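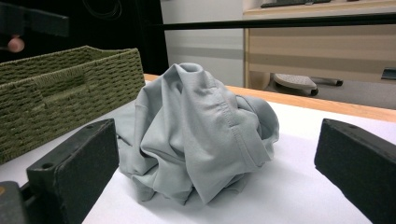 On the list last night Rohani Nair wrote:

> Before anyone sends me a quote, can we please settle what
> we are buying? I have one line in the plan that says
> "grippers" and another that says "arm", and I can't tell
> if they're the same purchase. I also need to know if this
> has to land before the end of September or if it can go
> into the next round. And is it really 30 hand-held units?
> That seems like a lot for folding T-shirts.
>
> Rohani

Hi Rohani, hi all,

Good questions, and sorry the plan was such a mess — I pasted two versions together and it shows.

They are two separate purchases. The hand-held grippers are what people use to record the folding by hand, and the arm is what we'd run the trained policy on later. We can get a long way with the first and none of the second, so if the money only stretches to one, please make it the hand-held ones!

And no, not 30 units. The 30 is spare finger pads. We want 3 complete grippers, two in use and one on the shelf for when something works loose (Aisyah has been through this at Brandstead and says the shelf one never stays on the shelf for long). The quote from Veneo comes to 2,591 for all three, with shipping but without the pads. The pads are 91 for the whole bag, so I'd just add them to the same order and save ourselves a second form.

Fabian asked off-list if we should go with Hoani instead. Their gripper is lighter and I liked it a lot when I tried it, but the fingers are molded in one piece with the body, so you can't swap them. With shirts we're going to want to try different finger shapes. Thin cotton is a pain to pick up by one layer, you go for the sleeve and get the sleeve plus half the back, and I'd hate to be stuck with whatever tip came in the box. Fabian, shout if you know something about the newer model that I don't.

On timing: the grippers I'd like in September if you can swing it, because Nadhirah's people in Nedville are free to record then and they won't be later in the fall. The arm can wait for the next round, no problem at all. I'd even prefer it, as we still haven't agreed on where it gets bolted down, and the mounting plate depends on that.

Things I left out of the plan and should have put in:

- a box of plain T-shirts in mixed sizes, cheap ones are fine
- a couple more baskets
- white covering for the second table
- storage for the recordings (Darmawan, do you have a price yet? I need it in writing this time)

None of that is big money but it adds up, and last round I ended up buying the shirts myself and then losing the receipt.

I'll send a clean version of the plan tonight with the arm moved to its own page. If you want the pads under consumables instead of equipment, tell me before then and I'll put them there.

Thanks for reading it so closely!

Aisyah's comments on the warranty are still in my inbox, will forward those separately.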